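Lab tour notes, Gillcombe building, Wellmont
Posted December 28, 2019

Typing this up on the train before I forget half of it. Excuse the fragments.

Got there late, parking was hopeless, so missed the welcome and most of the coffee. Signed in, sticker on the coat, straight up the stairs with the second group. 16 of us, mostly people from packaging and laundry firms plus a few students. Too many for the room, really. If you go, stand on the left.

First stop was the Stanano project. This is the one I came for. The question they're working on: how do you get a robot to pick up soft things it hasn't met before, without a full 3D model of each one? Their answer is to put a small camera at the wrist and let the arm learn from that view only. No overhead camera at all. A person guides the arm through a grasp, the wrist view and the arm's motion get stored together, and the network is trained to go from one to the other.

What's new (to me anyway) is what they call the pause step. The arm comes in, stops short with fingers open, looks, and has to commit to a grasp point before it moves again. Older version just kept correcting the whole way down and would chase the cloth as it shifted. With the pause they say it drops far fewer items. I asked for a number and was told to wait for the paper. Fair enough.

The cloth test uses a hand towel with an elastic around the middle. Reason for the elastic: a flat towel is a different problem, edges and corners and so on, and they wanted one shape that is soft but has an obvious place to grab. Pinched waist = good grasp, either end = bad grasp, slips or drags. They re-fluff it between runs so it never looks quite the same twice. Hard things go on the table too so the arm has to ignore them.

We watched 4 tries. 2 clean lifts, one where it got hold of an end and the towel swung about, one where it stopped at the pause and just stayed there. Operator had to restart it. They were pretty relaxed about that, said a stall is better than a bad grab and they log it seperately.

Questions from the group, as far as I caught them. Does it work in a different room? Not as well, light matters a lot, shadows on the table especially. They're retraining with the lamps moved around. Does it need a big computer? One desktop under the bench, loud. Can it do wet towels? Not tried. Laundry people looked dissapointed.

Second stop, Oyelaran, the group working on touch. Only 2 minutes there, we were running over. Idea is to add pressure readings so the hand knows when cloth is sliding. Would like to have seen more. Plan is to join the two methods by June, camera for choosing the spot and touch for holding on to it.

Handout was one page, double sided, printed very faint. No slides online yet. Next tour not announced, the sign-up list is at the Gillcombe front desk.

Train's in. More on the touch stuff if they send me the write-up.

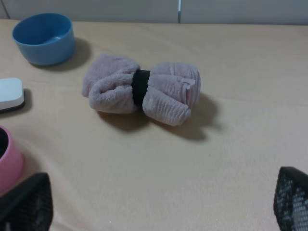

Wrist view at the Stanano bench: fingers open, banded towel ahead, blue bowl behind it to the left.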